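Hurkura Release Book – for oral history projects, school archives and anyone who records other people talking

Item in stock, ships from Plallholm

Hi, I'm Melina Tsakiris and I make the Hurkura Release Book. It's a big bound book of consent and rights forms for people who record interviews and want to be able to use them later on. I've sold it in one version or another since my own interviewing days, and this is the third edition, which has a better spine and (finally!) a form for group interviews. 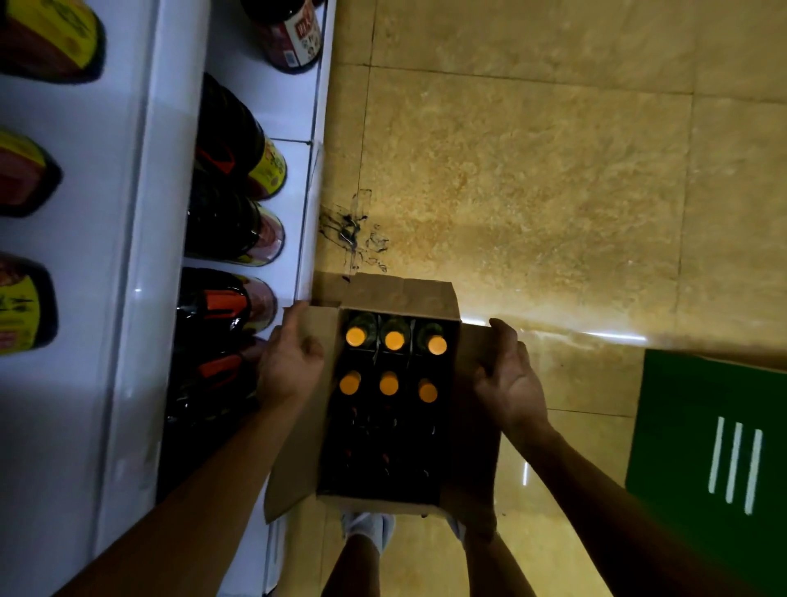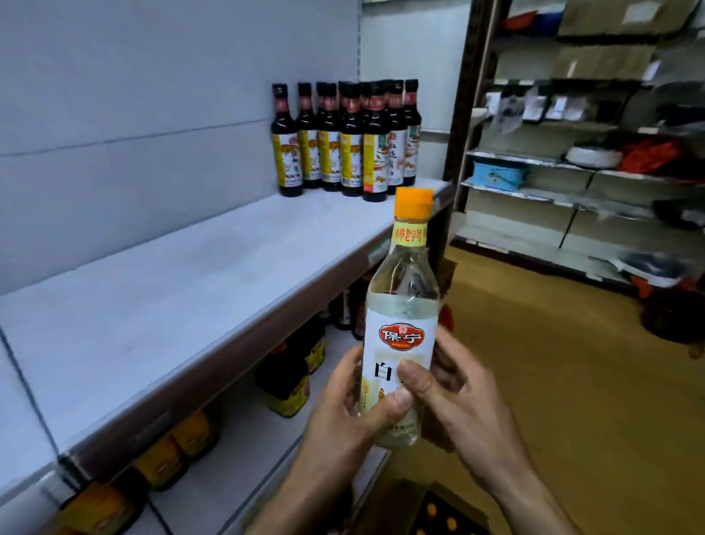 White vinegar, with the orange cap on.
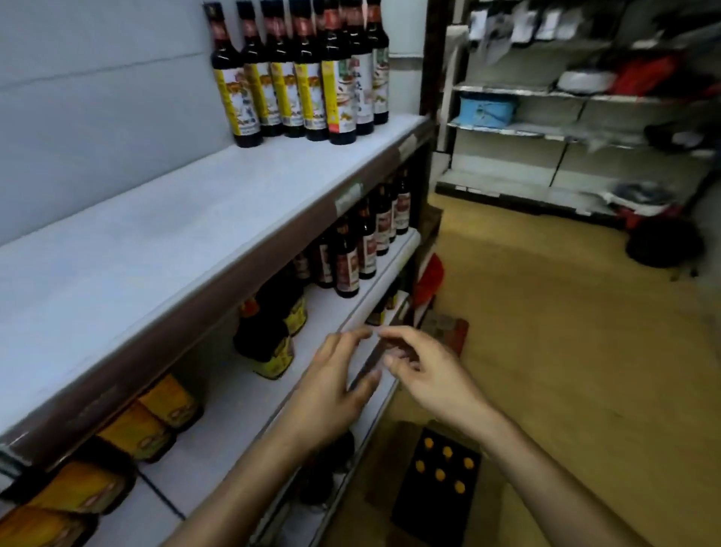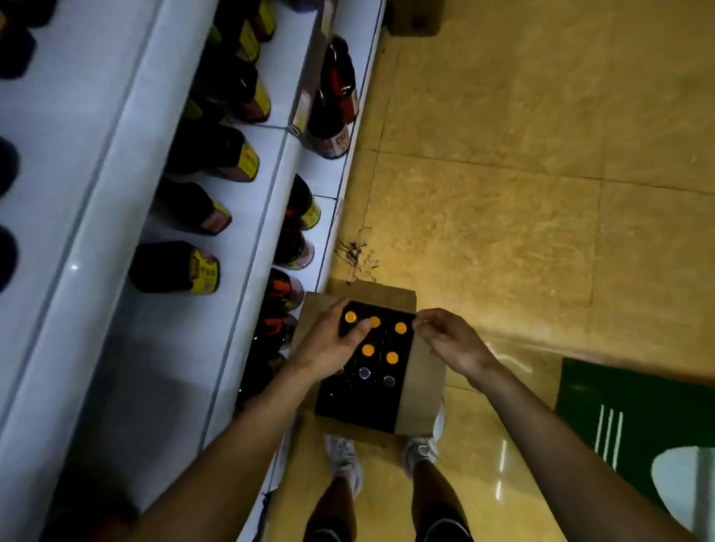 The book started as a folder. I was recording retired mill workers for the Ververidis collection and I had a release form I'd copied from somebody who'd copied it from somebody else, and it said "the tape" all the way through. We weren't using tape. It also asked people to sign over everything forever, and a lot of them quite sensibly wouldn't. So I sat down with Margit Fodor, who was running the reading room then, and we wrote a form where the speaker keeps the copyright and gives the project a license, with boxes to tick for what's allowed. Classroom use, exhibits, putting it online, printing quotes. The refusals pretty much stopped after that.

What you get

One hardbound book, 296 pages, on 100 gsm cream paper that takes a ballpoint without showing through. Every form is a two-page spread. The left page stays in the book, and the right page is perforated so the speaker goes home with a signed copy. I'm a bit obsessed with those perforations – the first edition tore like a cereal box, and I still get letters about it.

The forms inside are:
Single speaker, license version
Single speaker, full transfer version
Speaker under 18, with a space for a parent or guardian
Group interview, up to eight names
Photos and papers lent by the speaker
Change of mind form, for when somebody wants a passage closed or their name taken out

There's an index at the back with ruled lines for name, recording number and any restrictions. Please fill it in the same day. I know you're tired and you want your supper, but do it anyway.

Size and binding

Sewn, gray cloth cover, lies flat when it's open. It's too wide for a letter-size box file and fits fine on a normal bookshelf. The cloth picks up pencil marks and I haven't found a cure. Joaquín Quezada, who does our binding, suggested a darker gray, so that might be what you see on the next batch.

Is it legal advice?

No. The wording was read over by a lawyer for the third edition and I'm happy with it for projects in the US, but if you're recording people in another country, or you think a publisher or a film might be involved later, take the form to somebody local before you start. The notes at the front explain each clause in everyday words so you can answer when a speaker points at a line and asks what it means. They will point at the one about heirs. They always do.

Price

$123 for the book. Refill pads of 500 loose single speaker forms are sold separately under the Grarkus name (same text, same paper, no binding), and Stelios Stergiou handles those orders, so write to him for a quote.

Schools can pay by purchase order. I pack on Saturday mornings, and anything that comes in after that waits until the next one. If your project starts in October, order well before then – that's when all the teachers remember at once.

Returns are fine as long as no forms have been torn out. Questions go to me, and I do answer, usually in the evening.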